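ZIRNNESS AND ORKEL DRAINAGE DISTRICT
Technical meeting, March
Minutes

Start: 10.05
In the chair: Špela Georgiou
Minutes: Iara Urrutia
Also present: district engineer, pump attendant (Orkel), two landholder members, a representative of Arriaga (weed cutting contractor)
Apologies: highways liaison officer

1. Minutes of the previous meeting

Agreed with one correction. Under item 6, "upstream sill" should read "downstream sill". The drawing issued with those minutes was correct and does not need to be reissued.

Matters arising: the padlock at the Tronimen sluice has been replaced. Keys are held by the engineer and the pump attendant. The landholder at the eastern end asked for a third key. Refused for now, as the sluice log has to be kept by whoever operates the gate.

2. Water levels

The engineer reported that winter retained level was held at Tronimen for most of the period. There were two short rises above it, both after overnight rain on ground already full. Levels fell back within the day in each case.

The gauge board at Orkel reads low against the recorder. The difference is constant, so the board has probably slipped on its post. Readings from the board are to be marked "uncorrected" in the log until it has been levelled in again.

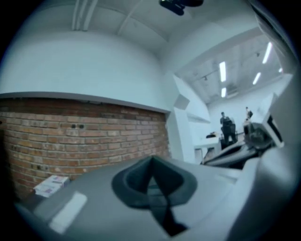
3. Main drain, Zirnness to Orkel

The length walked was 1,607 metres, from the road culvert to the pump inlet. The channel is in fair order for the upper two thirds. Below the farm bridge there is silt on the inside of both bends, and the left bank has slumped over a length of 37 metres. The slump is shallow and has not reached the fence line.

Two methods were considered for the bank. Regrading alone is cheaper but takes a strip of the adjoining field. Toe piling in softwood keeps the present bank line – the landholder prefers this – but needs the machine on the far side, where the headland is soft until late spring.

Mrs Georgiou asked whether the slump could be left for a further season. The engineer thought it could, provided cattle are kept off. The landholder members did not agree with each other on this point.

Resolved: price both methods. No work to start before the headland will carry the machine.

4. Weed cutting

Arriaga proposed two cuts this year, with the first moved later to avoid nesting. The second would stay as before. One side of the channel would be left uncut each time, alternating.

Discussion of where cut material is put. Last year some of it was left on the berm at Zirnness and slid back in. The contractor accepted this and will place it beyond the crest. A landholder asked for it to be carted away altogether. The contractor will quote for carting as a separate line.

The 20 metre length next to the footbridge is to be cut by hand.

5. Orkel pump

The pump attendant reported over 273 running hours since the autumn service. Starts per hour are within the maker's limit. The float switch sticks at the lower stop if rubbish collects around the guide tube, and has been freed twice. A wider tube was suggested. The engineer would sooner fit a second float at a higher level as a backup and leave the tube alone.

Bearing temperature normal. The greasing record has a gap in it for the middle of winter. The attendant believes the work was done and not written down.

Resolved: second float to be fitted. Tube to be looked at again at the next service.
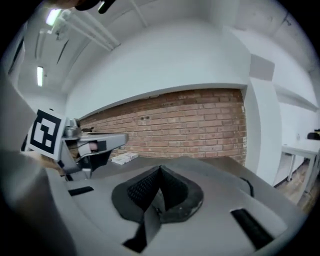 Hand-held grippers.

6. Culvert under the Tronimen road

Ownership is still not settled. Highways hold that the headwalls are theirs and the pipe is not. The deed plan shows a single colour over the whole structure and has no key. Miss Urrutia is to ask for a copy of the original agreement.

7. Actions

Engineer: level in the Orkel gauge board; price bank repair by both methods; order float.
Contractor: revised programme, with carting as a separate line.
Pump attendant: bring greasing record up to date.
Miss Urrutia: culvert agreement.

8. Any other business

A member asked for papers to be sent out earlier. Noted.

The next meeting will be held after the first cut.

Closed: 11.50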